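ok so I finally read the whole Calado district result and I have thoughts. short thread

3856 votes for the guy who's held that seat for two terms. his challenger came in 7 behind. seven! I've had bigger margins in a group chat vote on pizza

and now the word in Lodby is that he won't even finish the term, he's up for an ambassador job. which, fine, people change careers. but he was at my door in July asking for four more years

my aunt says he was always better at dinners than at roads and I can't really argue. the Kitis bridge is still down to one lane

if he does go there's a special election, and both parties in Cevotano are already fighting over who gets to run. two of the names going around don't live in the district - one of them had to ask where the town hall parks its cars

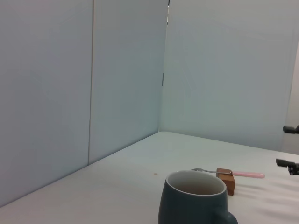
anyway the challenger hasn't said if she's in again. I'd vote for her just for showing up to the bridge meeting and staying till 11 pm

will post the filing deadline when the county puts it up, their site is down again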